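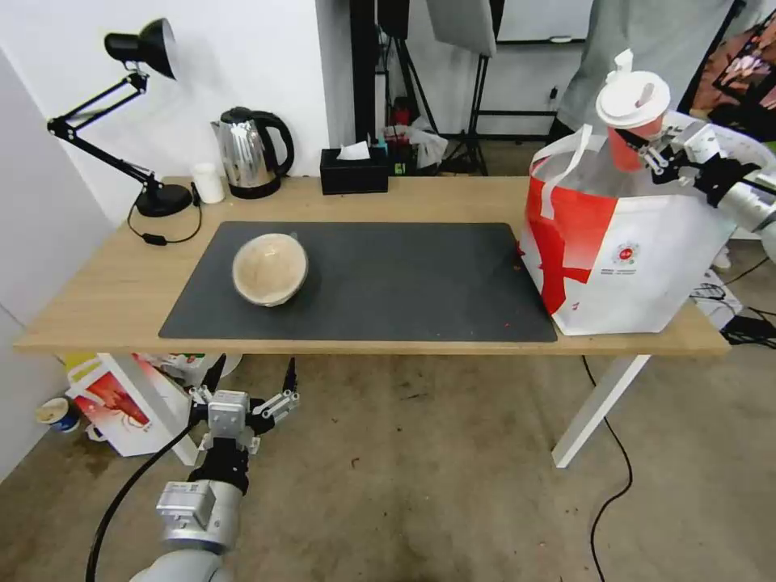

Right arm with the lidded cup over the bag, left arm parked.

Is there an actual rule about lidded cups and two-armed robots?

Posted by feltenbench, October 2024

I help run a small bench at Prudbridge where we have a two-armed setup doing packing tasks. Paper cup with a lid into a paper carrier bag, bowl moved from one side of the mat to the other, that sort of thing. It's slow and nobody is meant to be within reach while it runs.

We've just been handed a good practice sheet by Jondance, who are doing our safety paperwork. It has 30 points on it. Some I agree with. Others read as though they were written by someone who has only seen a robot in a brochure. The ones I'm stuck on are these:

Point 7 says any drinks container handled near mains equipment must be "certified empty". Certified by whom? It's a paper cup.

Point 12 says all items not part of the task must be taken off the work surface. We keep a lamp, a kettle and a box of tissues along the back of the desk on purpose, as the whole idea is that the arms work on a desk that looks like a desk.

Then there's a line about "idle limbs" having to be folded away when only one arm is in use. Our left arm sits low at the front with the fingers open and pointing up. It has always sat there.

My question is whether any of this comes from a real standard or whether Jondance made it up. I've asked them twice and got the same paragraph back both times. I don't mind following rules. I'd like to know which ones are rules.

Tiziana Rinaldi

Some of it has roots and some of it is padding, going by what you've quoted.

The documents you want are ISO 10218, parts 1 and 2, which cover industrial robots and the way they're built into a workplace. There's also ISO/TS 15066 for people sharing space with the arm. None of them has a clause on paper cups. What they expect is a risk assessment of your own setup, and that you act on what it finds. So "must be certified empty" isn't a rule. "We looked at liquid near electrics and decided to use empty cups" is a decision, and a decent one. Write it down in those words and tell Jondance that's your answer to point 7.

Same with the desk clutter. I'd push back on clearing everything, but I wouldn't be smug about it. A kettle is a fair thing to ask about. Is it plugged in? If it's only there to look like a kettle, take the lead away and say so in the assessment. A lamp is more trouble than it looks, mostly because of the flex. I can see yours hanging over the edge of the desk. Fix it down or route it behind. There are black cables on the floor under the bag as well, and I'd spend my afternoon on those before I argued about tissues.

The idle arm is where I'd side with them, a bit. "Folded away" is too strong. But an arm that is still powered is still a hazard, whatever it's doing at the moment, and people stop seeing one that doesn't move. You need a defined parked position, a stop button that takes out both arms together, and a check that the working arm can't reach the parked one. "It has always sat there" won't do as an entry on the form.

You say no one is meant to be within reach. How is that kept up? In your picture somebody is standing further back in the room, by the whiteboard. That may be well clear, I can't judge the distance from here, but a line on the floor with a measured distance behind it would settle it. "Meant to be" is the phrase I'd expect an inspector to circle.

Last thing, ask Jondance to put a source beside each of the 30 points. If a point has no source it can stay as advice, marked as advice. If they send you the same paragraph a third time you've learned something about what you're paying for.

nartey_69

just take the kettle off the desk mate. we had one of these sheets in March and argued over it for 4 weeks, and in the end we moved everything and signed it. life's too short

also crumbs. you've got little red bits on the mat, toward the right at the front. ours had a point about cleaning down between runs and it was the only one anybody ever checked

feltenbench

Thanks both. Tiziana, that's what I was after, even the parts I didn't want to hear. The kettle is never filled but it does have a lead somewhere, so I'll find that and get rid of it. The floor line is fair. I've been told it's "understood" where people stand and I've never liked that either.

I still think "certified empty" is daft. I've written back asking for the sources and said we'll treat anything without one as advice. On the left arm, does the parked position have to be somewhere out of the way, or is it enough that it's written down and always the same?

Tiziana Rinaldi

Written down and the same each time is the start of it. Then look at whether anyone could walk into it or lean over it while the other arm is running. Yours is at the front edge with the fingers up, so if that's the side people come to when they reset the task, I'd move it back. If they come in from another side you have an argument, but you'd have to make it on paper.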